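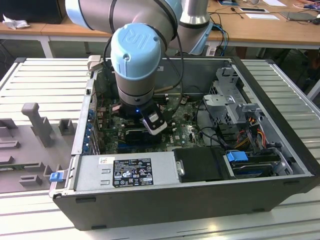 What does the Aneo disassembly kit need before it can start on a new model of desktop computer? A set of taught positions for that case, a fixture that holds it steady, and one operator who can confirm each step during the first units.

### 4. Evaluation of the kit

The kit is sold by Halász as an add-on for arms that a workshop already owns. It includes the gripper software, a library of removal routines and a month of remote support. We tested it at a recycling site in Pisa, using office desktops that had been collected for parts recovery.

Figure 3. Desktop tower on its side with the open side up, with the UR arm reaching down into the case and the gripper just above the motherboard.

Each tower was placed by hand with its side panel already off. The arm then moved to a viewing position over the motherboard, and the software matched the layout against its library. If the match failed, the unit was set aside and logged.

We ran 176 towers in total. Of these, 23 were set aside at the matching stage, and 7 more were stopped by the operator because a cable lay across the path of the gripper. Loose power wires caused more trouble than the parts themselves. The manual covers this in a single paragraph, and we had to write our own rule for tying wires back.

Teaching a new case took most of a morning. The Saltberg controller, which we used for comparison, has a shorter teaching routine but no library, so every model must be entered from scratch. Prices for both products are listed in Section 6.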